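Ticket: Court 5 ladder scores not carrying over after tiebreaks
Opened by: Sibel Başaran, ladder organizer, Yaman Tennis Club
Picked up by: Gönül Güler, Omier support
Product: Omier Ladder, with the Gratine courtside scoreboard
Status: Resolved, one item still open at the end

Sibel, 8:40 am
Good morning! First of all, we love the new scoreboards. The juniors have started playing out every single game just to see the numbers flip over. But something odd is going on with the summer ladder and I could use a hand before the next round of matches.

When a set goes to a tiebreak, the scoreboard on court 5 shows the right score. The ladder page doesn't. A match that finished 7-6, 4-6, 7-6 came through as 6-6, 4-6, 6-6 with no winner, so neither player moved. We have 68 players on the ladder this July and they check their positions more often than the weather, so you can imagine my inbox.

What I have tried:
- Refreshing the ladder page, on my laptop and on my phone
- Turning the court 5 scoreboard off and on again
- Re-entering the match by hand (this worked, but I'd rather not do it all summer)
- Swapping the courtside remote for the one from court 9

Straight-set matches with no tiebreak come through perfectly.

Gönül, 9:15 am
Hi Sibel, what a great report, thank you! You've already saved us half the usual questions. A set stuck at 6-6 usually means the tiebreak points are being kept on the board and never sent on as a finished set. Could you tell me three things?

1. On the scoreboard menu, under Match Format, what does it say next to "Final set"?
2. Under Ladder Link, which version number do you see?
3. Do tiebreaks from any other court come through properly?

Please don't delete the stuck matches. The point-by-point record should still be attached to them and I'm hoping to use it.

Sibel, 10:05 am
Ran out between lessons and checked.

1. Court 5 says "Final set: Dudau format". Court 9 says "Final set: standard tiebreak".
2. Ladder Link is 2.4 on both.
3. Court 9 had a tiebreak in the women's doubles last round and it came through as 7-6, all correct, with the winners moved up.

I remember where the Dudau format comes from! We hosted the Dudau Cup in the spring and they play a first-to-ten breaker in place of a third set. One of their people set up court 5 for the final. What a match that was, by the way. Four match points saved, and the last one was on a drop shot from way behind the baseline that died about a foot over the net. I still can't believe she went for it.

So I guess the setting stayed. But our stuck matches include tiebreaks in the first set, and I'd have thought the final set format only touched the final set?

Gönül, 10:30 am
That drop shot sounds wonderful, I'm jealous!

And you are right to ask. The name of the setting says final set, but the Dudau format is a whole package. It changes the final set and it also tells the board to wait for an umpire to confirm each tiebreak before the set is closed. At a cup match there's an umpire with a tablet who taps Confirm. On a ladder night there are two players who want to get on with the second set, so the tiebreak never gets confirmed and the ladder only sees 6-6.

Please try this on court 5:

1. Finish or cancel any match that is open on the board.
2. Go to Menu, then Match Format, then Reset to Club Default.
3. Wait for the green dot next to Ladder Link to come back. It goes gray for a minute or so.
4. Start a test match, call it TEST, and run the first set up to 6-6.
5. Play the tiebreak to 7-3 on the remote and press End Set once.

If it works you'll see 7-6 (3) on the ladder page under Unranked Matches. Test matches don't move anybody.

Sibel, 11:50 am
Steps 1 and 2 fine. At step 3 the dot went gray and stayed gray. I gave it ten minutes, then I had a lesson with the under-tens (we did volleys with a balloon, highly recommended), and when I came back it was still gray.

The board itself scores just fine. It simply isn't talking to the ladder anymore. Did I break it?

Gönül, 12:10 pm
You didn't break it! Resetting the format also clears the court's pairing code, and I should have put that in the steps. Sorry about that. You'll find the code in your ladder admin page under Courts, then Court 5, then Show Code. Type it in on the board under Ladder Link and choose Pair.

One thing to watch for: the code is case sensitive and the letter O and the number 0 look very much alike on the Gratine display. The number has a small dot inside it.

Sibel, 1:20 pm
Paired! It took two tries and yes, it was the O. Green dot is on.

Ran the test match all by myself, both players, 6-6 and then the breaker to 7-3. I pressed End Set and the ladder page showed 7-6 (3) before I had even put the remote down. I did a little dance on the service line. Then I ran a second test with a third-set tiebreak and that came through too, with a winner and everything.

Is there any way to rescue the stuck matches? There are nine of them. I have the paper cards for most, but two pairs swear they handed theirs in and I can't find them.

Gönül, 1:45 pm
Fantastic news! And yes, I think we can get all of them back without the cards. Every point is stored with the match, 275 of them in the longest one I can see. (Who was that? They must have slept well.) I can run the confirm step from our side so each tiebreak closes as it should, and the ladder will work out the positions in the order the matches were played.

Before I do, please ask everyone to hold off on new challenges until I write back. If somebody plays a challenge from an old position while the ladder is being rebuilt, the two will clash and we'll have to sort that match out by hand.

Sibel, 2:00 pm
Message sent to all players, and a sign is up in the clubhouse. The longest match was our two left-handers, who have been playing each other for years and never finish in under two hours. They'll be thrilled to hear there's a record of it.
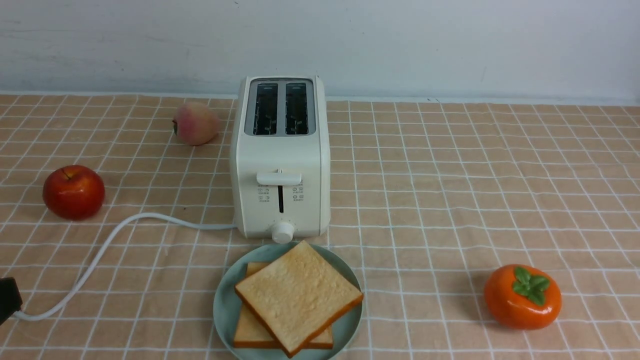 While you're working on that, a question about the remotes, from our side of the net. On court 9 the End Set button sometimes needs a second press, and a few players have started pressing it over and over to be safe. Does a double press do any harm to the score? But I'd like to know what happens on the board if somebody forgets.

Gönül, 2:35 pm
A double press is harmless as long as the second one comes before the first point of the next set. The board ignores it. After a point has been played, it will ask "End set now?" and if someone then presses yes, you get a very short set. To undo it, hold Back for five seconds and the set opens again with all its points.

A slow End Set button is usually the battery. The remote keeps scoring points on a weak battery, but End Set sends a bigger message and is the first to struggle. Try a fresh one on court 9 and let me know.

Now for the good part. The rebuild is finished, and all nine matches are closed with the right scores. Could you check a few against your cards?

Sibel, 3:25 pm
Checked every card I have and they all match. Both of the missing-card matches look right according to the players, who are very pleased with themselves. One of them has gone up four places and has already asked me who he can challenge next.

The left-handers would like a printout of their match. Can I do that from my end?

New battery is in on court 9. I pressed End Set on three test sets and it took the first time on each.

Gönül, 3:50 pm
Yes you can! Open the match, choose Point by Point, then Print. It'll run to several pages for that one.

Challenges can start again whenever you like. I've also put in a request to have the Dudau format show a warning when it's left on after an event, and to have the pairing code mentioned on the reset screen. I'll keep the ticket number attached to both so you hear when they go in.

Sibel, 4:10 pm
Challenges are open and the sign is down. Thank you so much, Gönül, this was a really fun thing to get to the bottom of, and I know far more about tiebreaks than I did at breakfast. Come and play court 5 if you're ever near us!

Resolution notes (Gönül Güler)
Cause: event format left on court 5 after a hosted cup; tiebreaks waiting for umpire confirmation.
Fix: Match Format reset to Club Default, court paired again, stored matches confirmed and ladder rebuilt.
Also done: battery replaced in court 9 remote.
Still open: warning for event formats left on; pairing code note on the reset screen.

Omier Support | Contact us | © Omier, all rights reserved | Back to top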